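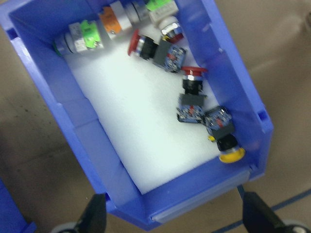 Peller stacking bins, the blue ones with the slotted sides
Reviewed by Amancay Acuña

I help run an after-school robotics club, and I never thought I would have this many opinions about a plastic bin! But we've had the Pellers since March and I've grown very fond of them, so bear with me.

Our students are working on a picking project this term, which means push buttons and switches, over and over, out of a bin and back into it. Red mushroom-head emergency stops, a yellow one, selector types with green and orange tabs, that sort of thing. They're awkward parts. The round caps want to roll and the contact blocks are square, so nothing ever lies the way you left it.

The walls are thick and they don't bow when you carry a full bin by one end (Tuva Moen, who coaches with me, does this constantly). The label lip sticks out flat at the front and takes a strip of paper and tape nicely. I do wish it were a bit deeper, as our kids write big.

My one real complaint is the bare bottom. Parts skate around on it and make an awful racket. We cut white foam sheet to fit and what a difference! The colors show up beautifully against it too, and our vision code got a lot less cranky. Cut the foam a hair oversize so it stays put. Naveen Chauhan, one of our seniors, glued his down and then couldn't get it out to clean it.

We tried the Dramik bins before these. They were cheaper and fine for screws, but two cracked at the rim before winter break, and they slid all over the floor whenever the arm nudged them. The Pellers still slide a little, and I'd love rubber feet on the next version. For now we mark their spots with blue tape.

A set of 15 cost us $79, and I'd buy them again tomorrow. I may need to anyway, because the art teacher has been eyeing ours.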